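Ultier Giving, eight months in

I do the books for the Todmont food pantry, and last spring we dropped our old donation form and moved to Ultier. I'd put it off forever (our receipts lived in a spreadsheet with 19 tabs, please don't judge) but I'm so glad we switched!

Setup took me one evening. You paste in your mission statement, connect the bank account, pick a color, and the form is live. The automatic receipts are the best part by far. Somebody gives at midnight and the thank-you letter is in their inbox before I've even woken up.

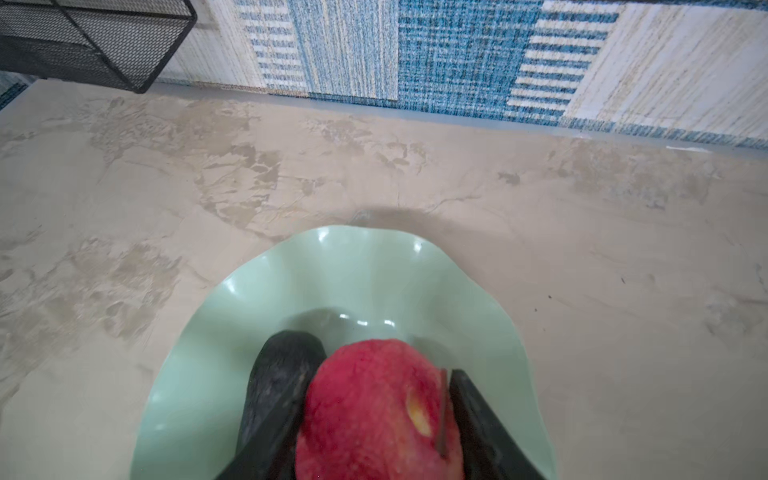
We had nearly 600 donors to bring over, and the import choked on anyone with two email addresses. I emailed support and got a real person, who fixed it in 4 days. Slower than I'd like, but she was lovely about it.

The monthly giving page is nicer than the one we had with Casado, which kept logging people out halfway through. Ours has brought in a little over $4,000 so far, mostly in small gifts.

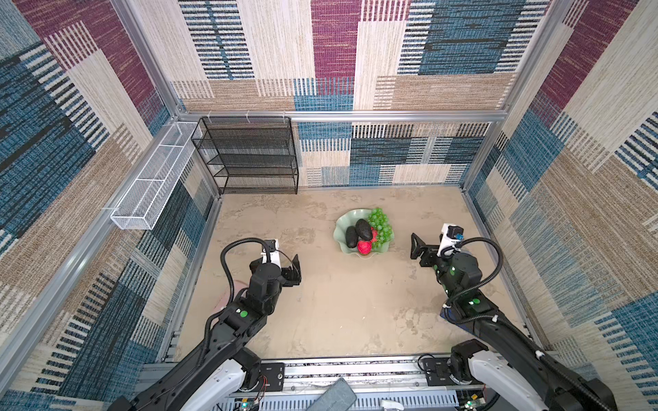 My big gripe is the reports. You can't sort by fund and date at the same time, so I still export everything and fiddle with it myself at year end. Drultwood does that part much better, but it costs more than we can stomach.

Four stars from me. If they ever sort out those reports I'll come back and add the fifth.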